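4.2 Trailer timing and the second-week slump

Our second question was whether a studio gains anything by announcing a sequel before the first film has opened. Hurkirlow Pictures did this with all 11 entries in its Clamatmont superhero series, in one case before the first film had a finished script. We coded 629 fan forum threads by the month of the announcement and by the mood of the opening post, which two readers scored separately. They agreed often enough to remain on speaking terms.

Early announcements produced longer threads and angrier ones. Of the six sequels revealed more than a year ahead, every one drew a thread arguing that the rival Aryee line was now finished. Aryee has been finished, by this measure, since our sample begins, and has released a film every December regardless. Threads of this kind were dropped from the mood score and kept in the length score, a choice we return to in Section 5.
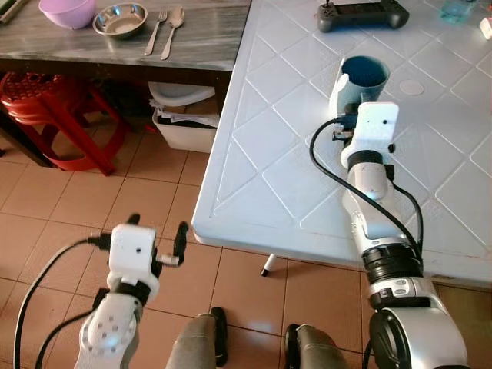 Figure 3. Arm holding a cup at a white table, with a game controller on the far side.

Length did not predict ticket buying. Among posters who said they would "never give this studio another cent," 41 later posted a review of the very film in question, most of them within the opening weekend and several at a length suggesting repeat viewings. We therefore treat stated boycotts as a weak sign of interest.

The Zesora spin-off is the odd case. It was announced with a logo and no cast, and its threads are short, polite and mostly about the font. Removing it changes the slope in Table 2 very little, so we left it in.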